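Sprechnotizen: Was ein Roboterarm im Haushaltsplan wirklich kostet
Vortrag für die Planungsrunde Labor und Werkstatt, 23. Oktober 2024
Dauer: 22 Minuten, danach Fragen

1. Einstieg

Kurz vorstellen. Ich betreue bei Carkau die Beschaffung für die Versuchsräume, also alles zwischen Bedarfsmeldung und Inventarnummer. Programmieren kann ich den Arm nicht. Fragen zur Steuerung bitte nachher an Chun-yin Ho.

Worum es geht: Wir haben den ersten Arm beschafft, für Januar steht der zweite Antrag an. Ich gehe die Posten durch, die beim ersten Mal gefehlt haben oder zu niedrig angesetzt waren.

Gleich am Anfang sagen: Der Arm ist der Posten, bei dem wir am wenigsten falsch lagen. Das Angebot kam von Zorstead, war sauber aufgeschlüsselt und hat bis zur Rechnung gehalten. Alles andere kam in Nachträgen.
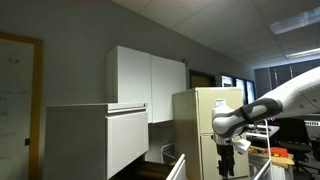
2. Greifer und Anbauteile

Im ersten Antrag stand »Roboterarm, komplett«. Das Wort »komplett« streichen wir ab jetzt.

Der Greifer ist eine eigene Position. Ein schwarzer Parallelgreifer mit zwei Fingern, mehr brauchen wir für Schubladen und Griffleisten im Moment nicht. Dazu kommen Flansch, Halterung, Kabel und Ersatzfinger. Für diese Kleinteile zusammen hatten wir null Euro eingeplant, am Ende waren es 3.387 Euro.

Im neuen Antrag bitte so aufteilen:
Arm mit Steuerung
Greifer
Halterungen und Adapter
Kabel und Kabelführung
Verschleißteile für das erste Jahr

Zu den Kabeln: Sie laufen außen am Handgelenk entlang und sind bei jeder Bewegung mit dabei. Ein Ersatzsatz gehört deshalb von Anfang an in die Bestellung. Nachbestellt haben wir einmal, bei Tse, und die Lieferzeit war länger als die Versuchswoche.

Hier kurz warten, an der Stelle kommen erfahrungsgemäß Zwischenfragen.

3. Raum und Möbel

Der Raum kostet auch dann Geld, wenn er schon da ist. Wir arbeiten in einem normalen Büroraum mit Rasterdecke und haben nichts umgebaut. Das war eine bewusste Entscheidung. Ein eigener Versuchsraum mit Schutzzelle war im Gespräch und wäre im laufenden Haushalt nicht gegangen.

Die Möbel, an denen geübt wird, kommen zum Teil aus dem Bestand. Unterschrank mit Griffleiste, Hängeschrank, beiger Aktenschrank. Neu gekauft haben wir nur, was im Lager fehlte.
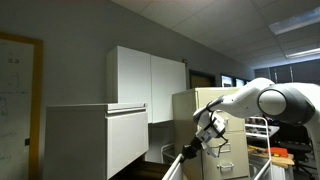

Arm mit Greifer vor Unterschrank und Aktenschrank, rechts dahinter der Arbeitstisch.

Drei Dinge, die in der Raumplanung zu spät kamen:

Stellfläche. Wir haben die Grundfläche des Sockels gerechnet und die Reichweite vergessen. Maßgeblich ist die Reichweite. Für den zweiten Platz brauchen wir 36 Quadratmeter, sonst müssen Schreibtische raus.

Strom. Steuerung und Rechner brauchen einen eigenen Kreis. Das muss die Haustechnik vorher wissen, der Termin dafür hat uns mehr Zeit gekostet als die Arbeit selbst.

Ablage. Werkzeug und Kleinteile brauchen einen festen Platz in der Nähe des Arms. Ein Tisch reicht, er ist aber schnell voll. Bitte einen zweiten einplanen oder einen Rollwagen.

Falls jemand nach dem Versicherungsschutz fragt: läuft über die bestehende Elektronikversicherung, der Arm ist nachgemeldet. Beim zweiten gleich mit der Bestellung melden.

4. Laufende Kosten

Das ist der Teil, über den wir heute entscheiden müssen.

Wartung: Zorstead bietet einen Vertrag an, Eroden ebenfalls. Eroden ist günstiger, schließt aber den Greifer aus. Ich empfehle, beide Angebote noch einmal mit Greifer anzufordern und erst dann zu vergleichen.

Personal: Betriebsstunden sind Arbeitsstunden. Über 1.000 Stunden haben wir für das kommende Jahr angemeldet — im Sachmittelantrag stehen sie nirgends, und da gehören sie auch nicht hin. Sie müssen aber in der Stellenplanung auftauchen, sonst steht der Arm still und wird trotzdem abgeschrieben. 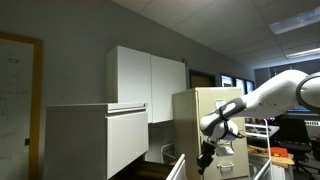 Software: Lizenzen laufen jährlich und beginnen mit der Aktivierung. Beim ersten Arm haben wir zu früh aktiviert und mehrere Wochen bezahlt, in denen die Halterung noch nicht geliefert war. Also erst aufbauen, dann aktivieren.

Abschreibung: Greifer und Arm getrennt inventarisieren. Wenn der Greifer getauscht wird, hängt sonst die ganze Anlage an einer Nummer, und die Buchhaltung schickt es zurück. Ist zweimal passiert.

5. Was ich heute brauche

Zustimmung, dass der zweite Antrag nach der neuen Gliederung geschrieben wird.
Eine Person aus der Haustechnik als Ansprechpartner.
Rückmeldung zum Raum, bevor wir das Angebot zeichnen — der Preis ist nur befristet gehalten.

Die Gliederung liegt als Tabelle im Ordner der Planungsrunde. Wer Posten vermisst, bitte direkt dort eintragen.

Reserve, falls Zeit bleibt: Mieten statt kaufen. Haben wir für den zweiten Arm angefragt, ein schriftliches Angebot liegt noch nicht vor.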